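This folder holds the notes and photos for the **Privholm room**, a practice room where small household items are put away into drawers and shelves. It is one of two rooms in the Tatcombe collection. The other one, Moncrieff, is a kitchen and has its own README.

Please read this file before you use the labels. The naming of the furniture was changed in April, and older label files do not match.
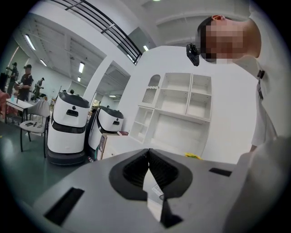
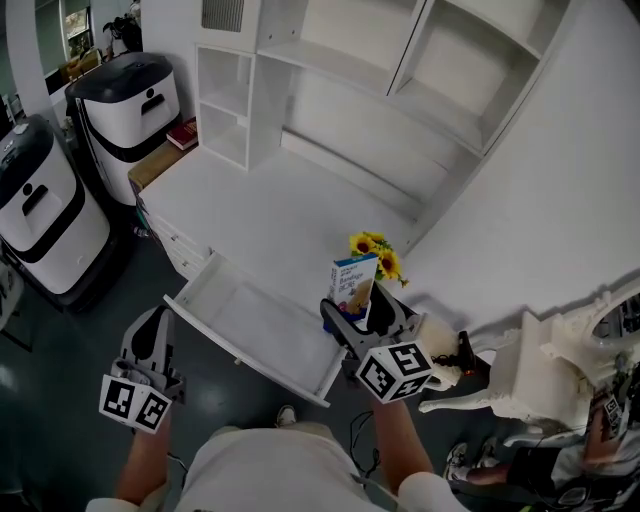

## What the activity is

Each session is a short tidying task. A person takes household items and puts them in the place which is written on the task sheet. The items are the kind you find in any home: first aid things, books, stationery, small packages. Most tasks end at a drawer, because drawers give more variety. You must open it, place the item, and close it again, and each of these steps gets its own label.

A session lasts up to 10 minutes. If the person has finished the sheet earlier, the session is ended there, and we do not fill the time with other actions.

## Furniture names

We use the same short names in all label files. Left and right are always meant as you face the furniture.

| Name | Meaning |
|---|---|
| `low_cabinet` | the low white cabinet along the wall |
| `cabinet_top` | the upper surface of the low cabinet |
| `drawer_main` | the drawer in the front of the low cabinet, with a round knob |
| `drawer_column` | the small drawers at the left end, one over the other |
| `wall_shelf` | all open shelves and compartments built into the wall |
| `side_table` | the light wooden surface at the left end of the cabinet |

In the old files, `wall_shelf` was divided into many separate names, one for each compartment. The people who wrote labels did not agree about where one compartment set ended and the next started, so we joined them. If you need the exact compartment, it is in the column `shelf_note`, as free text.

## Items

The item list is in `items.csv`. Some remarks which do not fit in a table:

- **Bandage box.** Small cardboard box, mostly white, with blue and yellow printing. Its normal place is `drawer_main`. The label is `bandage_box` also when the task sheet says "first aid".
- **Sunflowers.** Artificial, yellow with green leaves. They are decoration and are never a task item. If a person moves them to make space, use the label `move_aside`.
- **Red book.** Small. It has the label `book_red`. Do not use `notebook`, this name is for another item in Moncrieff.
- **Packaging.** Wrappers and other pieces that stay behind have the label `loose_material`, whatever they are made of.

## Start condition

The default for a session is that shelves and drawers are empty. There are 3 task sheets with another start condition, where the drawer already contains something and the person has to find free space. They are marked with `prefilled = yes` in `sessions.csv`.

## How the labels were made

The labels were written by hand, by the small group of Guven, who also wrote the task sheets. Every session was labeled one time. After this, 300 sessions were labeled again by a second person, and differences were discussed until there was one answer.

The most frequent difference was the end of "place". Some labelers stopped it when the item touched the bottom of the drawer, others when the item was released. The rule is now: **the label ends when the item is released**. Sessions which were labeled before this rule have `rule = old`, and we recommend to leave them out if you need exact times.

## Known problems

- "Close drawer" is missing in some sessions because the person left the drawer open at the end. This is correct and should not be repaired.
- A few task sheets say "cupboard" where they mean `low_cabinet`. We left the text as it was.
- `items.csv` uses a semicolon as separator, the other tables use a comma.
- Drawers in `drawer_column` have no individual names yet.

## Use

You may use the Privholm files for research and teaching. Please write "Tatcombe collection, Privholm room" when you refer to them. If you find a wrong label, open an issue with the session number and the label name, and please do not send a corrected table without this information, as we can not see from it what was changed.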